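08/02/2019

Equipment planning, bathroom fixtures work

I promised Subira Mwakyusa a proper write-up of what we want to buy before the autumn budget closes, and since I have been putting it off since July, I'm going to do it all in one go here and let her prune it. Please scribble in the margins, everybody. I'd much prefer an argument in the notebook to one after the purchase order has gone out.

The short version is that we have 2,000 to spend on hand tools and spares, and the wish list is a good deal longer than that. The arm itself (Zedano or Lundgren, more on that further down) comes out of next year's capital line and shouldn't be mixed up with this money. I mixed it up myself in my first draft and had a very happy evening before I noticed.

What I'd like us to keep in mind is how much floor we take up once everyone is working. It's easy to plan a purchase by counting grippers and forget the cables, the helmets, the stands and the people who have to sit somewhere!

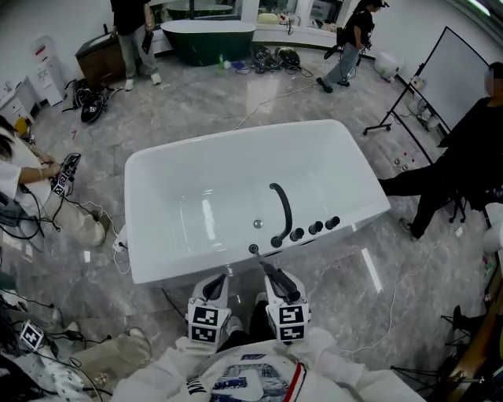
Right gripper going for the small black knob on the rim of the white tub.

So, fingertips first. The small round controls are where I think the next bit of money should go. A knob that size asks a lot of a fingertip, and I would like two kinds of tip to compare on the same fixture: the ones we have, and the softer set from Arkard. Arkard quoted 964 for a pack of 20, which sounds like a lot of fingertips until you remember how we go through them. That's nearly half the pot, I know. Subira's view when we talked was that we could ask for a half pack, and I think she's right to try, though I'd still take the full one if they won't split it.

Second, cabling. I would love to see the leads bundled and run overhead, or at least along the walls. Gutari sells a ceiling track that looks good in the catalog, but the price is per yard and they won't give a total until someone sends them a room drawing. I have the tape measure and will do the drawing this week. If it comes in too high, my fallback is plain floor covers and a big bag of hook-and-loop straps, which we need anyway.

Third, storage. Somewhere to hang the grippers with their marker cubes facing outward, so the cubes don't get scuffed. A scuffed marker is a silly thing to lose an afternoon to. I think we can build a rack ourselves – two boards and some pegs – and leave this off the list entirely.

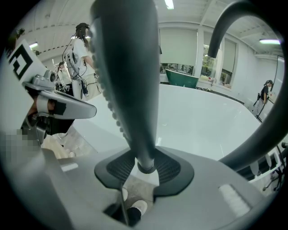 Now the arm. Zedano's has the longer reach and Lundgren's has the smaller base, and I keep going back and forth. For tubs I lean toward reach, as a fixed base has to get past the near rim and down to the drain without somebody nudging it along. For a toilet against a wall I lean the other way. Subira asked whether we could borrow one of each for a few days before deciding, and I've written to both. Lundgren answered the same day, very friendly, and wants to know our floor loading. Does anyone have that figure? I looked in the green binder and found only the fire plan.

To do:
Room drawing to Gutari (me)
Ask Arkard about a half pack (Subira)
Floor loading for Lundgren (anyone, please!)
Chase Zedano if there's still no reply
Price up straps and floor covers
Find boards for the rack, check the offcuts first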